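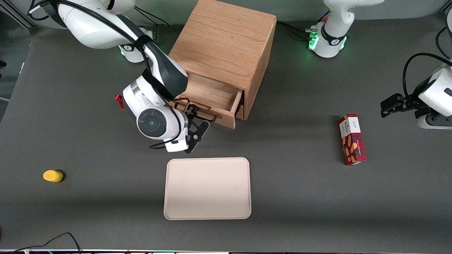 Pre-purchase inspection checklist: two-arm bench cell
Site: Bastham, upstairs workshop
Filled in by: Edith Tello
Second reader: Brayan Guzmán
Issue: September, second draft (the first draft was mostly adjectives)

How to use this form

Mark each line Yes, No, or Ask. Comments are not optional. A line with no comment will be taken to mean you didn't look. Prices are in pounds and exclude VAT, which finance enjoys adding themselves.

Part A. Do we need it

A1. Is there a written list of tasks the cell must do?
Yes. Drawer opening and closing, moving packaged goods to a tray, handling soft items. The list went from six lines to 14 as soon as people heard there was money.

A2. Has each task been tried on the demonstration cell?
Ask. Drawers, yes. Boxes and trays, yes. Soft items, a bit. The remaining lines have been "discussed", according to the notes, and I wrote the notes.

A3. Does the work need two arms?
Ask. The drawer work could be done with one arm and some patience. Brayan's comment: "Taking something out with one hand while the other holds the drawer is the whole point." Accepted, but I want it in the quote as an option so that we can see what the second arm costs us.

A4. Could we hire for the first stretch?
Yes. Asham will hire out a pair by the month. Dearer in the end, but a hired arm can be sent back. A bought one goes under a dust sheet and gets valued every year.

Part B. Table and mounting

B1. Table rated for both arms moving at full speed?
No. The present one is rated for standing still. Budget for a new top and frame.

B2. Bases bolted through, with the bolt pattern on paper?
Ask. I have a drawing. It is of a different table.

B3. Reach checked with the real objects at the real distances?
Yes, for anything in the middle. The far corners are a stretch and the quote should say so. "Full table coverage" is in the brochure and should be read in the spirit of the brochure.

B4. Space left for a person to get in and reset things?
Yes. Brayan fits. I would fit with notice.

Part C. Cables

C1. Cables strapped to the arms and clear of the joints at full bend?
Ask. Strapping is fine as far as it goes. Check every joint at both ends of its travel, by hand, power off.

C2. Cables on the table top fixed down or in a channel?
No. Loose cable across the working surface is a snag for the gripper and for sleeves. Channel costs very little. It has been left out of three quotes in a row, so it is now written into ours in capitals.

C3. Spare cables in the price?
No. One spare set per arm, please. Last year we waited 15 working days for a lead I could have carried home in my coat pocket.

Part D. Grippers

D1. Will the fingers hold a drawer front without marking it?
Ask. Our oak box is pale and shows everything. Trela sell padded finger covers at 250 for a set, which is a lot for padding. Get one set and see how long it lives.

D2. Can the same fingers take a cardboard box without crushing it?
Ask. Test on a full box and an empty one, and record the force setting. Biscuit boxes are good for this, though the full ones have a way of becoming the empty ones before the test is finished. Brayan has been spoken to.

D3. Can we change fingers ourselves?
Yes. Two screws and a short argument about which way up they go.

D4. Spare gripper in the budget?
No. A new one is 4,000, and without it one bad knock stops the cell. I'd sooner lose the nice monitor stand and both the chairs. Brayan's comment: "Not the chairs."

Part E. Safety

E1. Emergency stop within reach of every standing position?
Ask. One stop is quoted. There are three places to stand. Add two.

E2. Status lights visible from the door?
No. Lights on the bases are green when I'm close enough to see them, and that's rather late to find out. Price a stack light on a pole.

E3. Floor line or barrier?
Ask. Tape will do for the hire period. For a purchase, get a proper assessment done and put the fee in this budget, so that it doesn't turn up in next year's looking surprised.

E4. Pinch points at the drawer?
Yes, noted. No hands in the drawer while either arm is live. This includes quick hands.

Part F. The things that never get budgeted

F1. Props and test objects?
Ask. Trays, boxes, something soft, something with a drawer. Cheap one at a time, but they wear out and walk off. Keep two of each in the locked cupboard.

F2. Training?
No. Þrastardóttir offer a two-day course on site, and they do it slowly if asked. Put four people down. Three will come.

F3. Servicing after the first year?
Ask. The quote says "by arrangement". Get the arrangement.

F4. Somebody's time to look after it?
No. At present this is Brayan, between his other job and his other other job. Please cost half a post.

Outcome

Do not buy yet. Hire from Asham, fix C2 and E1 before delivery, and run the rest of the A1 list on the hired pair. Revisit the form when every Ask has become a Yes or a No.

Second reader's remarks: Agree, apart from the chairs. Also B2, I've found the right drawing, it was behind the wrong one. B.G.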